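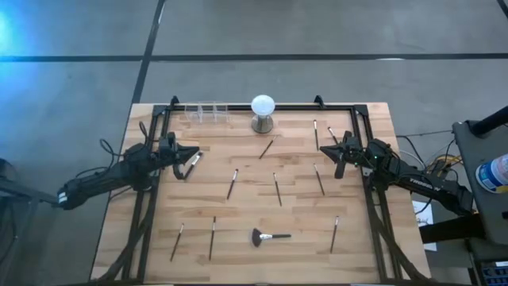
Issue 12, page 45

Setting up the two-arm bench for thin, fiddly things

I've had a few emails asking how we get our pair of Trossen arms to pick up make-up brushes without dragging them all over the table, so I thought I'd write the whole routine out (it's longer than I expected, sorry!). We call the bench Phí, and everything below is for Phí, so your own numbers will be a bit different.

Start with the power off and both arms resting. Go around the black aluminium frame with a hex key and check every corner bolt. I skipped this once in May and spent an entire afternoon blaming the software for what was a loose corner. Then give each arm base a gentle wiggle. If you feel any play at all, snug the base bolts up a bit at a time, going corner to opposite corner.

Next, cables. You want enough slack at the base that the arm can swing right across without tugging, but no so-called spare loop lying where the gripper travels. Move each arm by hand through its full reach and watch the cables the whole way, not the gripper. Jintana Inthanon taught me that one and it has saved me at least two connectors.

Now the fingers, the part you probably came for. Power up, close each gripper on a strip of plain paper and pull. It should hold evenly along both fingers. If it grips at the tip and slips further back, loosen the finger screws, close the gripper gently so the fingers line themselves up, and tighten again. A brush handle is skinny and round, and it'll roll straight out of a crooked pair of fingers.

Home both arms, then set your table height. I bring the fingertips down until the paper just drags, save that, and add a whisker of clearance. Bare wood isn't perfectly flat, so do it near all four corners as well as in the middle and use the highest reading.

Last job is the test layout. Scatter the brushes at all sorts of angles, with the fan brush down near the front, and put the clear organizer at the back left. Run it slow first! Try the ones lying nearly straight up and down the table as well as the slanted ones, as the wrist has to turn quite differently for each.

We redo the finger check every 2000 picks and wipe the pads with a dry cloth whenever we think of it. Theerawat Saengthong keeps the settings sheet, so if you change the table height, write it down for him before you go home.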